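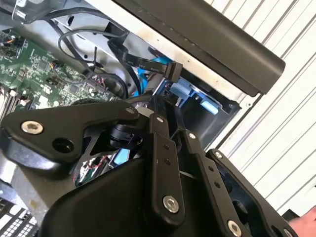
Fig. 1. Gripper and open desktop computer case.

Entertainment Reporting, Handout 4
Who Is "A Source Close To"?
Instructor: Chak-lun Kao

Bring the marked-up clippings from last time. If you lost yours, borrow a neighbor's and look guilty.

Start with the sentence we left on the board: "A source close to the couple says they are stronger than ever." It has appeared in print, with small changes, for as long as there have been couples. Your job today is to work out who might be talking.

The usual candidates

The publicist. By far the most common. A publicist who is "close to" the star is close in the sense that a lawyer is close to a client, with an invoice in between. Tell: the quote is a complete sentence and mentions the new album.

The other publicist. In a breakup there are two camps, and each one hires. Tell: the quote is generous to one party and very, very sad about the other.

The friend. Real friends do talk, mostly when annoyed. Tell: odd detail that no professional would bother to include, such as what was ordered and who sent it back.

The star. More often than you would think. Tell: the source knows what the star was thinking in the car.

The desk. Someone in the newsroom felt the story needed a quote by 5 p.m. If you ever do this, please don't list me as a reference.

Case for discussion: the Tarnik wedding

For anyone who missed it, two contestants from the reality show Tarnik announced a "tiny, private" wedding. The gossip site Wivex ran the guest list, the menu and the seating plan the same evening, all from "an insider." Their agency, Grumico, put out a statement saying it was heartbroken by the intrusion. The statement included a link to the official photos.

Read the Wivex piece and underline every fact that only someone inside the planning could have known. Most people in last term's class stopped underlining halfway down because the whole page was underlined. Then ask who gained. The couple got a week of coverage. The site got its traffic. The florist was named in the second paragraph, with the neighborhood of the shop, and I will let you sit with that.

A few of you will say the leak was obviously planned. Maybe so. Write down what you would need to see before you could print it. A hunch with good shoes on is still a hunch.

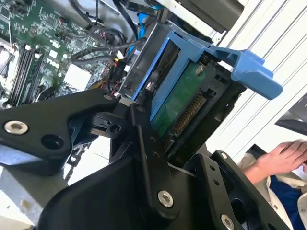
The same habit of mind applies to denials. There are grades of denial, and reps choose among them with great care:

"That is false." Strong. Take it seriously and go back to your notes.

"We don't comment on our client's private life." Neutral. Reps say it about true things, false things and things they haven't heard of yet.

"I wouldn't go with that if I were you." Friendly, unattributable, and maddening. Ask what part. Sometimes they'll tell you.

"Where did you get that?" Keep reporting.

Remember too that a rep can deny the one wrong word in an otherwise correct story. If you ask whether Myung has left the tour bus in anger and she left it in a mild sulk, the answer is no. Ask narrow questions, one at a time, and write down the exact wording of the reply.

Anonymous quotes: house rules for this class

You must know the source's name, even when the reader won't.
You must tell your editor the name. For our purposes that is me.
Describe the source as precisely as the deal allows. "A member of the touring crew" beats "an insider" every time.
No anonymous insults. If someone wants to call the bridesmaids tacky, they can sign it.
"Pals" is banned.

Assignment

Write 1,000 words on any celebrity story that rests on at least one unnamed source. Trace each claim as far as you can, and say plainly where the trail stops. Headlines don't count toward the length, and neither does the paragraph where you tell me you've always loved pop culture. Due Monday, on paper, stapled - the stapler in the hall has not worked since before I was hired, so plan ahead.

Reading for next time: the section on paparazzi agreements in the course pack, starting on page 28. Skip the sidebar on yachts unless you like yachts.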